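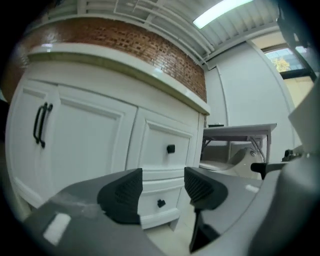 白柜门，黑拉手，后面一截红砖墙

最后更新：十二月

工作笔记：白漆发黄那档子事，接着记

十二月，下午三点多，外面阴，屋里开灯

先把上次没写完的补上。上次写到一半去接电话，回来就忘了，结果 Bijan Vahidi 翻本子的时候在空白处画了个大问号，行，我现在补。

起因还是那批放在抽屉里的白色样板。刷的时候大家都说白，真白，放了一阵子拿出来，跟窗台上那几块一比，明显暖了一截，像兑了点奶茶。同一桶漆，同一天刷，同一把刷子！差别只在一组见光，一组关在抽屉里。我第一反应是抽屉里有什么脏东西熏的，还拿湿布擦了半天，擦不掉，是漆膜自己的颜色变了。

后来想起来，油性漆本来就有这个毛病，暗处黄得比亮处快，拿到太阳底下晒一晒又能退回去一些。老画画的人都知道，亚麻仁油的白颜料收在柜子里会发黄，挂出来晾晾就好多了。我们那批是 Trostum 的醇酸白，里头的油跟亚麻仁油算远房亲戚，黄也不奇怪。只是黄得这么快，我还是有点意外，所以才有了下面这一堆折腾。

样板怎么做的（给以后的自己看，别又问一遍）：

底板全用同一张中纤板裁的，边角料，裁完拿细砂纸过一遍，吸尘，再用微湿的布擦。底漆统一用 Puno，一遍，放过夜。第二天轻磨，上面漆。面漆分三种：Trostum 醇酸白；水性白，Sang 店里散装的那个，没牌子，桶上只有老板手写的一个“白”字；还有水性白加 Skeltik 固化剂的。每种漆称 100 克，单独装杯，免得一桶漆开开合合把皮搅进去。每块板刷两遍，不多刷，多刷了流挂，我手重，自己清楚。

板背面用铅笔写编号。别用记号笔！上回那支蓝色记号笔从背面洇过来，浅浅一块蓝，我还以为是漆里跑色，白高兴了一场，差点写进结论里。

放置的地方：窗台、抽屉、还有炉子旁边那个架子。架子那组是 Hamisi Athumani 提的，他说厨房柜子发黄的投诉多半来自灶台附近，光有明暗两组说明不了什么，要加一组又热又有油烟的。有道理，我就在架子上腾了一格。油烟嘛，我们中午煎饺子就够了。

放到第 9 天拿出来看的。

窗台组：三种都还行。醇酸那块有一点点暖，要和新刷的并排放才看得出。水性两块，我是真分不出来，Bijan 说加固化剂的那块“冷一点点”，我怀疑他是看了背面的编号再说的。

抽屉组：醇酸那块黄了，不用比都知道。水性没加固化剂的基本没动。加了固化剂的那块，靠近一条边的地方有一道很淡的黄，别处没有。这个我想不通，先记着。可能是那条边刷得厚，也可能是抽屉那头原来放过胶带。胶带的胶会不会有影响？下次换个抽屉再放一回。

架子组：醇酸最惨，黄，而且表面发黏，手指按上去有印。水性的两块颜色还好，但是不加固化剂的那块沾了一层油，用洗洁精擦，擦掉了油，也把光擦哑了一小块。加固化剂的擦完跟没事一样。这一点我挺高兴的，说明那点钱没白花（Skeltik 真不便宜，小瓶的，倒的时候心疼）。

这里插一句，关于怎么看颜色。我以前都是拿着板子凑到灯底下看，看来看去越看越糊涂，后来发现毛病在墙。我们那面墙是米色的，你在米色墙前面看白板，眼睛自己就给它调了。现在改成把板放在一张灰卡纸上，旁边摆一块当天新刷的做对照，关灯，只用窗户的光，上午看。下午不行，下午的光偏黄，看什么都旧。两个人分开看，分开写在纸条上，写完再对，免得谁嗓门大听谁的。

新刷那块对照板也不能刷完就用，湿的时候比干了白，至少等它干透。我第一次就是急，拿着半干的板子跟旧板比，差点宣布全军覆没。

再说光泽。我一直觉得发黄这件事有一半是光泽在捣乱。同样的白，半光的看着就比亮光的旧，尤其是侧着看。亮光的会把周围的颜色照进来，你站在什么地板上，它就带一点什么地板的颜色。所以看样板还得管周围的东西，大面积的反光地面特别烦人。

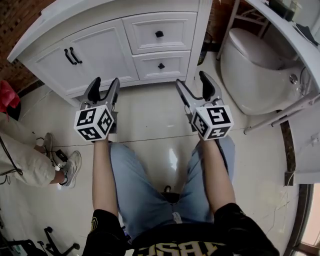

摄影／Hamisi Athumani

像这种亮面的米色地砖，光打上去再反上来，旁边的白东西多少都要沾点暖意。我拿样板在一块差不多的砖上试过，板子竖着放，靠地的那一截看着就比上头黄，掉个头放，黄的还是靠地的那一截。漆没问题，是砖借给它的颜色。客户在卫生间里跟你说“下半截黄了”，先别急着认，拿张白打印纸贴上去看看再说。纸也黄，那就是地砖的事。

这一条 Bijan 觉得应该印出来贴门口，我说先写在这儿，哪天谁有空谁贴。

接下来是清洗那一段，写得乱，凑合看。

配了三杯：清水、洗洁精水、小苏打水。水都是 200 毫升，温的。洗洁精挤一下，我挤的一下，Hamisi 挤的一下肯定比我多，所以都由我来挤。小苏打一小勺，搅到看不见颗粒，没搅开就擦等于拿细砂在磨，亮光面马上给你看颜色。

每块板分三格，贴纸胶带隔开，一格一种水，海绵软的那面，来回擦，力气尽量一样（这个没法量，只能凭良心）。擦完清水过一遍，拿旧 T 恤吸干，别蹭。

醇酸的板：清水没用，洗洁精把油擦掉了，黄还在。小苏打好像淡了一点，但光也没了，算是换了一种难看。结论是发黄擦不掉，别跟它较劲，要么多见光，要么重刷。

水性不加固化剂：三种都能把油擦下来，小苏打那格发哑。以后交代清楚，只用洗洁精水，勤擦，别攒着。

水性加固化剂：三格看不出差别。我还特意多擦了一会儿小苏打那格，擦到手酸，行，服了。

纸胶带撕的时候有一块带下来一小片漆，是架子组的醇酸，本来就黏，怪我。那一角不算数，我在背面画了叉。

现在说说刷子，因为有人问（就是你，Hamisi）。水性漆我用合成毛的，先蘸水甩干再蘸漆，不然前几下全被刷毛喝进去了，刷痕又粗。醇酸用猪鬃。滚筒我不爱用，橘皮纹在白色上特别显，侧光一照全是坑。要用也行，细毛短的那种，滚完趁湿用刷子轻轻顺一遍，顺的时候别回头，回头必留印子。门板这种带框带凹槽的，先把槽里刷了，再刷中间，最后刷外框，竖框压横框的缝。槽里最容易积漆，过一会儿回来看一眼，有泪滴就用干刷子尖带走。我每次都忘记回来看，然后每次都有泪滴，唉。

五金一定拆下来再刷。嫌麻烦绕着黑拉手描一圈的，远看可以，近看那一圈白毛边能把人气死。而且白漆沾到黑的上面，擦都擦不干净，总有一层灰雾。螺丝放进小袋子，袋子贴在对应的门背后。别放口袋里，我上回放口袋里，进了洗衣机。

黑五金还有个副作用：它会让旁边的白显得更白，也会让本来不干净的白显得更脏，看你运气。拿同一块样板，旁边放个黑钮和放个铜钮，我们三个人里有两个觉得铜钮那边的漆更黄。明明是同一块板！所以给人看样板的时候，最好把打算配的拉手也一起摆上去，单看一块白板挑不出什么来，回家装上又要打电话。

还有件小事，底漆。Puno 这桶底部沉得厉害，搅了好久才匀。我怀疑有两块板是没搅匀就刷的，编号旁边打了星。要是以后那两块先变色，先怀疑我的胳膊，再怀疑漆。水性底漆冬天别放在门口，冻过一次就成豆腐渣了，搅不回来。现在挪到水槽下面了，别再挪回去，拜托。

Sang 那边我问过散装白是什么树脂，老板说“丙烯的吧”，那个“吧”让我不太放心。下次带个干净小瓶去，把他桶上的标签也抄一份，要是他还找得到标签的话。

待办，不分先后：

抽屉组换个抽屉，重放一轮，厚薄各刷一块，看那道黄边还出不出来。

醇酸黄掉的那块锯成两半，一半放窗台晒，一半留在暗处，看能退多少。Bijan 赌能退一大半，我赌一小半，输的洗刷子。

灰卡纸再买一张，现在这张上面有咖啡。

架子那格继续留着，煎饺子的人请继续煎。

快五点了，窗户那边已经没光，再看也是白看。板子都收回原位，刷子泡着，我去洗手，指甲缝里的白估计得下礼拜才掉。

相关笔记
底漆沉淀和怎么搅匀
猪鬃刷清洗的几种办法
中纤板边缘封闭，第二轮
门板凹槽积漆的处理
灰卡纸和窗光：看色的规矩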